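4. Household contents claims and the small-items rule
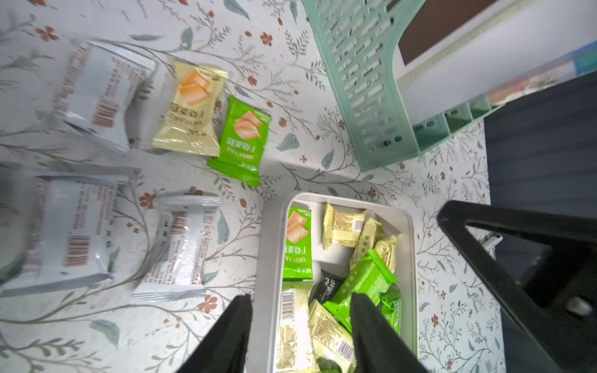

Figure 3. Packets of snacks on a table, with a basket and a tray.

4.1 Policies and sample

We looked at how four contents policies deal with low-value goods, meaning goods that cost less than the policy excess when claimed for one at a time. The policies were sold through two brokers, Haston and Pugh, and both firms gave us access to closed claim files. After removing duplicates and files with no itemised list, we had 300 claims. Of these, 96 included at least one low-value item. Business policies were left out, as were claims for damage to the building only.

Each file was read by one author and checked by Efa Lewis, who had not seen the first reading. Where the two readings differed, the file was discussed and a single code agreed. Most differences were over food and toiletries, which some claimants listed item by item and others put down as one sum.

4.2 How the rule is worded

All four policies apply the excess once per claim, so a long list of cheap goods can still lead to a payment. The wording does not make this easy to see. The Votow policy places the rule in its definitions, under "Event". The Zostomeo policy has it in the main section but uses the word "loss" in two senses, once for the event and once for each item. In six files the claimant had written to the broker to ask whether cheap goods were worth listing at all. The replies were not consistent, even within the same firm.

Freezer and cupboard contents are treated separately in two of the policies, with their own limit and no excess. Claimants with these policies were more likely to list food, and their lists were longer. We cannot say how much of this is due to the wording, as the same two policies also come with a printed claim form that has a line for food.

4.3 Proof of purchase

None of the policies asks for receipts for goods below a set price, but handlers often asked for them anyway. Sheyla Carhuamaca, who coded the letters, separated requests made in the first letter from those made later. First-letter requests were usually standard text. Later requests tended to name a particular item, and these took longer to settle. Some claimants dropped the item at this point and accepted the rest of the offer.

Dropped items are not recorded as refusals in either broker's system. A refusal rate taken from those systems would therefore be too low for this class of goods, and we do not report one. The tables in section 5 use the amount first claimed and the amount paid, with dropped items kept in the first figure.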